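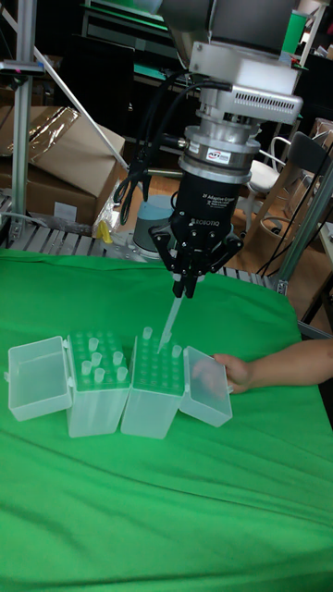 I spent most of February deciding which of two grippers should stay on the arm, and small, light parts settled it. My first tests used blocks and bottles, and both grippers did fine on those, so they told me very little. Pipette tips are much harder. They are clear, they weigh next to nothing, and the hole in the green rack leaves little room for error. The Robotiq 2F has to pinch the tip in its black fingertips and bring the point down into the box, and if the tip leans a bit to one side in the grip, as it often does, the arm has to make up for that lean.

The other gripper is a Hato, a smaller electric model with straight parallel jaws. I bought it used from a shop in Tustancombe along with a Trulel controller. It closes faster and it is easier to fit between two tips that are already standing in the rack. The trouble is force. At its lowest setting it still squeezed the tips enough to mark them, and a marked tip is no good to anyone.

I ran 512 picks with each gripper, same cloth, same boxes, same program apart from the finger offsets. The Robotiq dropped 4 tips. The Hato dropped 2, but I threw out a good many more that it had bent. I also had to rewrite the approach for the Robotiq, as its fingers swing in an arc when they close and the height at the fingertips changes a little. I missed that at first and lost an evening to it.

Cables are the other thing. On the Robotiq they loop out at the side of the coupling, and I keep the wrist from turning too far so they don't pull. The Hato cable runs straight up and stays out of the way - I wish they all did.

The controller log now stands at 3,642 cycles, counting the block tests and the bad runs. The Robotiq is staying on for now. I have a set of softer pads from Magnusson to try on the Hato, and if they stop the marking I'll run the same test again with both racks full.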